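From: Stamatia Andreadis
To: potters list
Date: 3/30/22
Subject: Re: Handles pulling away on casual mugs

On 3/30/22 From: Stamatia Andreadis
Date: 3/30/22
Subject: Re: [kitchen-list] Limescale in the office kettles

Amber Hartley wrote:
> We have two kettles on the second floor and both are white inside
> again. I descaled them in February. Is there a product people like,
> or is vinegar fine? Also the mugs have a chalky ring that the
> dishwasher won't take off. Do I need to throw them out?

Amber,

Vinegar is fine. Fill the kettle halfway with equal parts white vinegar and water, bring it to a boil, switch it off and leave it for an hour. Then pour it out and boil plain water twice before anyone makes tea. I skipped the second boil once and heard about it all morning.

Citric acid works too and smells less. In-ho buys it by the bag and uses two tablespoons per kettle. Ask him where he gets it, the grocery store charges too much. 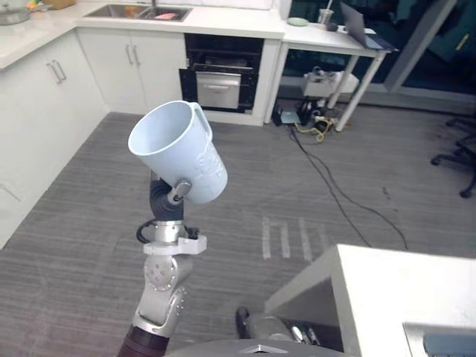

Mugs are a separate problem. The ring is mostly the same scale, with tea stain stuck to it, so soak first and scrub after. Don't use steel wool, especially on plastic ones like the light blue mug. Anything with a raised pattern on the outside, as that one has, needs an old toothbrush, or the scale stays along the edges of the pattern. Go around the base of the handle with it as well. Baking soda paste will lift what is left of the tea. No need to throw any out unless they are cracked.

As for how often, it depends on your water. Ours is hard and I do the kettles every month. If you did yours in February and they are white already, I would do the same. Check the dishwasher salt too. Hacer found theirs had been empty for a long time, and the glasses cleared up after she filled it.

Asger asked last week about the filter jugs. We still have one and it helps, but only if somebody changes the cartridge. I can bring the spare cartridges over if your floor wants to try it.

Stamatia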